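Home | Games | Team | Progress Reports | Support | Contact

We use cookies to keep this site working and to count visits. By staying on this page you accept them.

Skultska: progress report to the Atallah fund

Date of report: 10/21/20
Reporting studio: Velar
Prepared by: Ludger Seidel, production lead
For: Harvey Carrier, Atallah

Dear Harvey,

With this report I inform you about the work on Skultska since our last report in March. As agreed, I publish the same text on our site, without the budget table, which you receive in a separate file.

1. Where the game stands

Skultska is still the game you supported: a turn-based role-playing game for one player, set in the flooded mining town of Zitberg. The player leads a small group of surveyors down into the old shafts and brings back maps, and with the maps the town council decides which streets can be opened again. We did not change this base. What has changed is the order in which the player sees it.

In the March version the game started in the town, with a long conversation at the council house. Many testers stopped there. Now the game starts underground, in the first shaft, and the player returns to Zitberg only after the first map is drawn. The council scene comes then, and it is much shorter. We lost two characters with this change, the clerk and his sister. I was sorry about the clerk, he had good lines.

The playable part has now 6 shafts from the planned nine. The first four are complete with music, text and enemies. The fifth is complete except for the music. The sixth can be played from beginning to end, but the fights in it are too easy and the last room has no ending yet — the player simply walks out.

2. Combat

The combat system took the largest part of our time. In the application we described a system where every surveyor has a lamp, and the lamp oil is used both for seeing and for special attacks. On paper this was clear. In testing, players saved all their oil and never used a special attack, so the fights were long and all the same.

We tried three solutions. The first was to make oil cheaper in the shop, which had nearly no effect. The second was to refill part of the oil after every fight. Players liked this, but then the dark was no longer a danger. The third is the one we keep: each lamp has a small reserve that can only be used in combat, and it comes back when the group rests at a marked station. Players now use special attacks in most fights, and they still worry about the main oil when they walk.

Enemy behavior is also rewritten. Before, every enemy attacked the weakest surveyor, and this felt unfair. Now each type has its own habit. The pump crabs go to the nearest light, the drowned dogs follow the last person who moved, and so on. We write these habits in the survey book, and the player can read them after the second meeting with the same enemy.

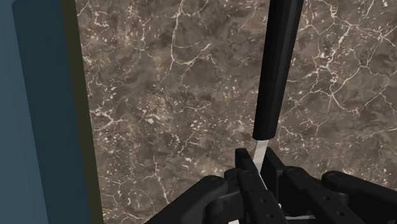
Will a saved game from the March build work in the finished game?

Saved games from March cannot be loaded, as the combat and map data have a new format. Saves made with the current build will be kept until release, and we test this with every new version.

3. Text and translation

The English text of the first five shafts is written and edited. It has 3,945 lines at this moment, including item names and the survey book. The German text follows one shaft behind. We planned to have both languages at the same level by now, and this is a delay which I have to report. The reason is that we changed the opening and had to throw away German text which was already finished and paid. To avoid that this happens again, we now translate a shaft only when its order of scenes is closed.

Polish was in the application as an optional language. We have not started it, and I would like to discuss with you if it should stay in the plan.

4. Testing

We held a closed test over the summer with 300 players, invited through our mailing list. The most important results are these:

The map drawing is the favorite part of the game. Many players asked to put their own notes on the map. This was added in the last build, with text only, no symbols.

The first boss was too hard. It was beaten in the first attempt by almost no one, and a good number of players did not come back. We reduced its second phase and put a rest station before the door.

Loading between shaft and town was slow on older computers, up to 45 seconds in the worst case. It is much better now, but we are not satisfied with it on the oldest machine in our office, and the work continues.

There were also complaints about the font in the survey book. We changed it twice, and I believe the second one is good.

5. Problems and risks

Our composer had to take a break of several weeks for health reasons and is now back with reduced hours. This is why the fifth shaft has no music. We have an agreement for the remaining tracks, but the schedule has no free space in it.

The controller support is weaker than I described in March. Menus work well, map drawing does not. With a stick it is slow and not exact, and we are testing a version where the cursor follows the walls by itself. If this fails, we will release first for mouse and keyboard and add the controller later. I prefer to tell you this early.

6. Next steps

Until the next report we will finish the fights and the last room of the sixth shaft, build the seventh, and bring the German text to the same level as the English. The eighth and ninth shafts exist as paper maps and have been played at the table with dice — this is slow, but it showed us that the ninth is too long, and one third of it will be removed.

7. Requests to the fund

We ask for your approval to move the money for the Polish translation to additional testing of the controller version. The total sum does not change. We also ask if the third payment can be connected to the completion of the seventh shaft, in place of the eighth as written in the agreement.

The current build is on the server under the same access as before. Please start a new game and do not continue the old one. I am available for a call in any week that suits you.

With kind regards,
Ludger Seidel
Velar

Newsletter: enter your e-mail address to receive news about Skultska. You can unsubscribe at any time.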